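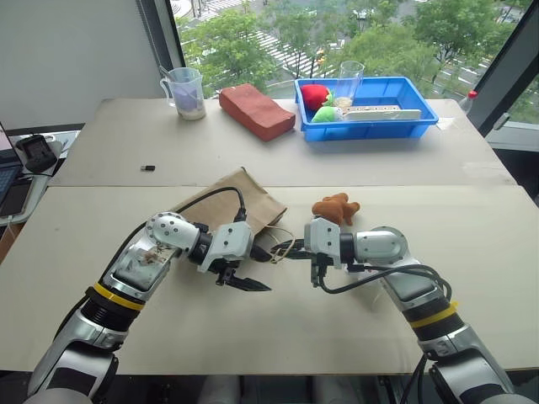
Figure 5.1 A paper bag on a light-colored tabletop.

Chapter 5
Paper Packaging

In this chapter you will study
how wood fiber becomes paper
what is meant by grammage and by grain direction
how paper behaves when the humidity changes
the main types of paper bag and where the load is carried
what a buyer should write in an order

Words to learn: pulp, sulfate process, grammage, grain direction, gusset, tensile strength, tear strength, wet strength

5.1 Introduction

In the previous chapter we looked at glass and metal, which are stiff materials and keep their form when the product is taken out. Paper belongs to the flexible materials. It can be folded, glued, printed and cut with simple tools, and for this reason it is used in very small shops as well as in large factories. A baker who sells bread over the counter and a cement works which fills sacks day and night both depend on it, although the papers they buy have little in common.

The student often comes to this subject with the opinion that paper is weak. It is better to ask: weak against what? A strip of good sack paper resists a straight pull surprisingly well. The same strip, when it has a small cut in one side, can be torn by a child. These are two different properties, tensile strength and tear strength, and they are measured on different instruments. A third property, the resistance to bursting, is tested by pressing a rubber membrane against the sheet until it breaks. We return to all of them in section 5.4.

5.2 From wood to sheet

Wood consists mainly of cellulose fibers which are held together by lignin. In the making of pulp, the fibers must be set free. This can be done by grinding, which keeps most of the lignin in the pulp and gives a cheap paper that turns yellow in daylight. It can also be done by cooking wood chips with chemicals. The sulfate process, known also as the kraft process, is the most used of the chemical methods, and it gives long, strong fibers. Unbleached sulfate pulp is brown.

Softwood, such as spruce and pine, has longer fibers than hardwood, such as birch. Long fibers help the strength of the sheet. Short fibers make the surface more even, and an even surface is easier to print on. Many mills therefore mix the two.

On the paper machine the fibers tend to lie down along the direction in which the machine runs. We call this the grain direction, or the machine direction. A sheet folds more cleanly along the grain than across it. You can examine this at your desk with a page of old newspaper: tear it first from top to bottom and then from side to side, and compare the edges.

5.3 Grammage

Grammage is the mass of one square meter of paper, and it is given in grams. A sheet of 50 g/m² is thin and suits a light bag for rolls. It should not be confused with thickness, as two papers of the same grammage may be pressed to a different degree.

Worked example. A packet holds 500 sheets. Each sheet has an area of 0.1 square meter and the grammage is 50 g/m². One sheet has a mass of 0.1 × 50 = 5 g. The whole packet has a mass of 500 × 5 = 2500 g, that is 2.5 kg, when we do not count the wrapper.

Case: the bakeries of Skemalmont

Cele is a small wholesaler which supplies bags to 29 bakeries in and near Skemalmont. In August the company received complaints that the bottoms of its bread bags opened. The buyer, Ayanda Joubert, first suspected the paper and asked the mill, Starnasura, for a higher grammage. The mill tested the returned bags and found that the paper was within the specification. The glue was the problem. It had been applied in too narrow a line, and bags which had been kept in a humid store at Farkside failed earlier than the others. Joubert kept the same paper and changed two lines in the order: the width of the glue line, and the permitted humidity in storage.

Before you continue to section 5.4, write down which properties of the bag were named in the first order, as far as you can judge from the text, and which were missing.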